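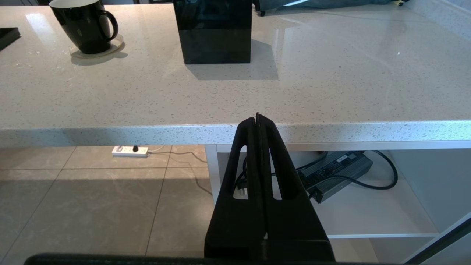

A reader wrote in after the last post to say that the Wativel dock drops its second controller whenever an external drive is attached, and asked whether a powered hub would cure it. In my setup it did, with one catch.

The Wativel has 4 ports on the back, but they share a single internal controller. Two of them also share a power limit. Plug a drive into one and a wireless receiver into its neighbor, and the receiver loses power for a moment each time the drive spins up. The console then reports a lost controller and pauses the game.

I tested with a Goserar hub, the older model with its own power supply. Order matters. Shut the console down fully, not into sleep mode. Connect the hub to the leftmost port and plug in its supply. Start the console and wait for the home screen before attaching the drive. If the drive is attached during startup, the console sometimes lists it twice and refuses to write to either entry. That is the catch.

With the receiver moved to the hub and the drive left on the dock, I saw 11 dropouts in one evening. With the drive on the hub and the receiver on the dock, I saw none over 3 evenings. I did not try both on the hub for long, as the save menu became slow.

The April firmware changed the sleep behavior. Before it, the ports stayed live in sleep mode and the drive never spun down. Now they switch off after some 2 minutes, and the drive has to be unplugged and reattached on wake. There is a setting for this under Power, then Accessories, named "Keep ports active." It resets after every update, so check it again.

I have not tested the Willholm hub. The cable on mine was faulty and the replacement has yet to ship.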